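The case for the spare parts drawer

Nov 24, 2020

My father kept a drawer of fittings in the laundry. Tap washers, hose clamps, fuses, a few elbows in different sizes, most of them in old margarine tubs. When something leaked or stopped working he went to the drawer first and the hardware shop second. I thought it was clutter. I now think most households would be better off with one.

I rent in Maglaya, in a block of 60 units. In April the cold tap in my kitchen started to drip. I reported it through the agency's portal and was told a plumber would attend within five business days. He came after three weeks, looked at it, and said the whole mixer should be replaced. The quote was $113 for the visit and more again for the tap. My neighbour Arnel Catacutan, a retired fitter, asked if he could have a look before anyone spent the money. He turned the water off at the isolation valve, changed one small part from his own tin and turned it back on. The tap hasn't dripped since.

I don't blame the plumber. He is paid to be sure, and a new mixer is a surer thing than an old one with a new washer. The trouble is that the rest of us have lost the middle option. We either live with a fault or replace the whole item.

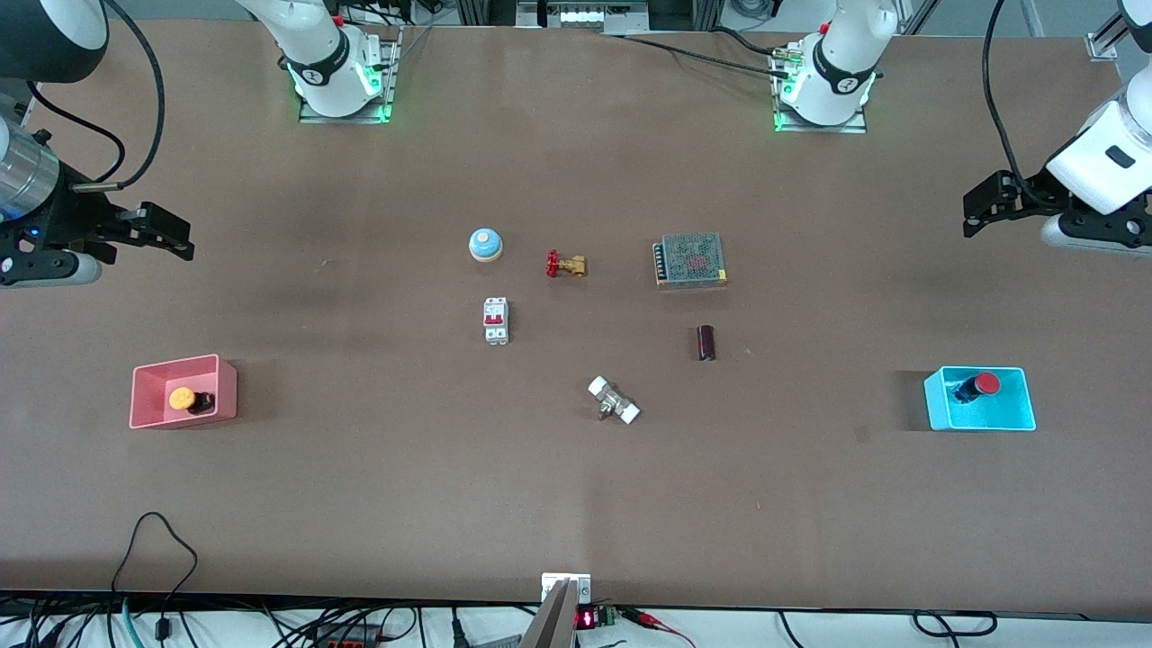

Part of the blame sits with the shops. Konadau, where I used to buy single fittings out of open bins, went over to sealed packs a few years ago. If you need one washer you buy a packet of mixed sizes, and the size you need may not be in it. Eduardo Macapagal ran the counter there until he retired, and he told me the bins were slow work. Customers brought in a broken piece wrapped in a tissue and wanted somebody to match it. I can see why a manager would want to be rid of that. It was also the most useful thing the shop did.

Manufacturers have a share in it too. My Lorik kettle failed because of a switch, and the switch is not sold separately. I wrote and asked, and was offered a discount on another kettle.

There are limits to what anyone should try at home. Fixed wiring is a job for a licensed electrician, and so is most plumbing beyond the tap itself for a licensed plumber. I have no quarrel with those rules. But they leave plenty that an ordinary person can do, and schools used to teach some of it.

The council at Riliseo lends tools through its library. I would like to see ours do the same, with a few trays of common parts sold at cost beside the desk. It would take one shelf.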